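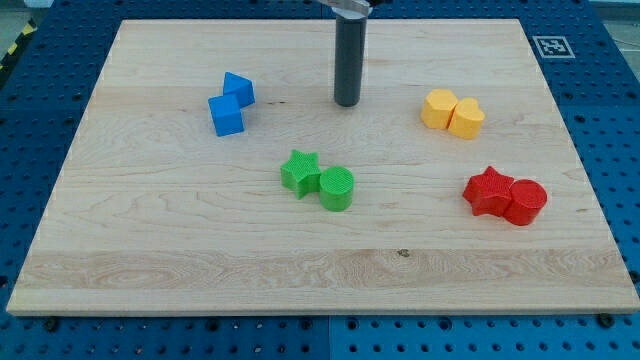
Home | Guides | Shape Sets | Parts | Contact

Section 4: Setting Out the Board

By now you have unpacked the Kerkivham shape set, found the blocks that rolled under something, and are ready to lay out a pairs board. Allow more time than you think. The blocks are simple. The people arranging them tend to have opinions.

4.1 Placing the board

1. Clear the pegboard table. Coffee goes elsewhere.

2. Lay the wooden board flat on the pegboard, with a margin of holes showing on every side. If one side has no margin, slide the board until it does.

3. Turn the board so the grain runs left to right. It makes no difference to the blocks, but every layout card in the Jalimholm binder is drawn that way, and Yupin Rungrueang drew the cards.

4. Press each corner in turn. A board that rocks has a stray block or a peg under it. Check before blaming the table.

Note: The streaky figure in some boards is part of the wood. Please stop trying to sand it out.

4.2 Pairing the blocks

5. Sort the blocks by color. Two of a color make a pair, whatever their shapes. A cube and a triangular prism are a perfectly good couple if both are blue.

6. Set the blue pair toward the far left. Tuck the triangular prism against a corner of the cube, at an angle. Resist straightening it.

7. Set the yellow pair toward the far right, hexagon on the left and heart on the right, touching. The point of the heart faces you.

8. Place the green pair near the middle, a touch to the left and a touch toward you.

9. Place the last pair wherever your layout card says. Cards differ on this, sometimes within the same card.

Caution: Do not stack the blocks. Stacking is covered in Section 6, along with what to do afterward.

4.3 Checking and putting away

10. Look at the layout from the near edge. Blocks in a pair should touch or very nearly touch. "Nearly" is a matter of judgment, and Renzo Leone's judgment is final on Friday.

11. Wipe the blocks with a dry cloth before they go back in the tray. The bin marked 376 is for spare shapes only, despite its current contents.

Related guides
Section 3: Unpacking and Counting In
Section 5: Mixed-Color Layouts
Section 6: Stacking
Replacement Shapes, Tray 99
Caring for Wooden Boards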